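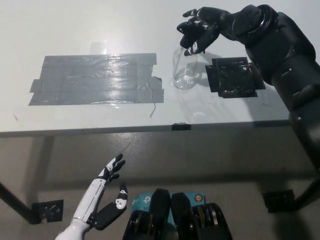

*Cup task, seen from the robot's own head camera. Gray tape patch on the left, black tape square on the right.*

# Skinder open day: cup episodes

Hi! I'm Felista Temba and I put this folder together after the open day at our Studthorpe workshop. It holds the recordings from the demo table, plus my notes on how we ran it. If you came by and had a go at the controls, thank you, you're in here (your hands are, anyway, by way of the robot's).

Card last edited July 6, 2026.

## What's in it

There are 84 episodes of one small job: pick up a clear cup on a white table and put it down on a taped spot. That's the whole task. We had grander plans back in March, with a drawer and a tray and a second table, and then I watched a few first-timers try to drive two arms at once and cut it down to the cup.

Of those, 15 were driven by me or by someone else from the Skinder crew, and the rest are visitors. Every episode has:

- head camera video
- joint positions for both arms and both hands
- the operator's commands, with timestamps
- a `result` field, filled in by hand
- a `notes` field, which is mostly me typing fast between people

The `operator` field only says `crew` or `visitor`. We didn't keep names, and no ages either.

## How the day went

The room was busier than I expected and the line for the controls never really went away. Everyone got a short practice with the arms and nothing in reach, then went straight to the cup. The clear cup was my pick and I got some grief for it! It's a pain to see through the head camera, especially with the overhead lights bouncing off the table, and people kept leaning in toward the screen as if that would help. I still like it. Opaque cups are easy, and we have plenty of those in the Nyanda set already.

The other thing visitors asked about all day was the tape. There are patches on the tabletop, a bit folded over the front edge, and squares on the floor by the table legs. The floor squares are for putting the table back after somebody bumps it. The strip on the front edge is how I line up the robot with the middle. The gray patch glares badly under those lights, so if you're training anything on color or brightness, look at a few episodes before you trust your numbers.

Most people used the hand that was nearest to the cup and forgot about the other one. You'll see it hanging open in front of the table for long stretches. I left those stretches in and the joint data is complete for both sides, so trim it or ignore it as you like.

## Results field

I used four values:

| value | meaning |
|---|---|
| `on` | cup standing, fully on the black square |
| `edge` | cup standing, partly on the square |
| `off` | cup standing somewhere else |
| `down` | cup tipped or dropped |

I judged these by eye from beside the table. Sitell went back over the videos later and disagreed with me on 11 of them, nearly all `on` versus `edge`. Where we disagreed I kept both, so check `result` and `result_second`. I haven't picked a winner and I don't plan to – use whichever you find stricter, or drop those episodes.

## Things to know before you use it

- The head camera sees part of the robot's own body at the bottom of the picture, including a box mounted on it. Mask it if that bothers your model.
- A few visitors stopped halfway to ask a question. Those pauses are marked `talk` in the notes, but I'm sure I missed some.
- Cup start positions weren't on a grid. I put it down wherever my hand landed, so don't expect an even spread.
- The video and joint streams are synced at the start of each episode only. I've seen a little drift in the longer ones.
- There's no audio. We switched it off before the doors opened.

## Getting started

Unpack the archive and start with `episodes.csv`, which has one row per episode. The loader in `tools/` is short and reads everything into plain arrays:

```
python tools/load.py --root ./skinder_cups --episode 700
```

Episode numbers start at 700, to stay clear of the older recordings.

## Next time

I'd like a second set of controls for practice, so the line moves faster. Also a duller tape for the left patch, and a stool! I was on my feet the whole day. If you find a bad label or a broken file, open an issue with the episode number and I'll fix it when I can.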